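Closten Round Buckets

The Closten bucket is supplied by Trirkau for classrooms, offices and canteens. It is offered in two sizes, in dark gray or lime green, and may be ordered singly or in cartons of 64. Empty drink bottles may be placed in it with their caps on. 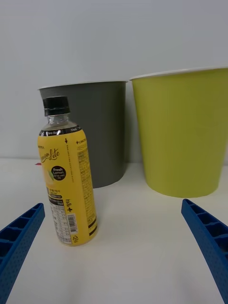
Kavitha Acharya writes that her school keeps one color for bottles and the other for paper, and would welcome a lid - even a plain one.

Lids will be available from July. Orders of 300 or more are delivered free of charge.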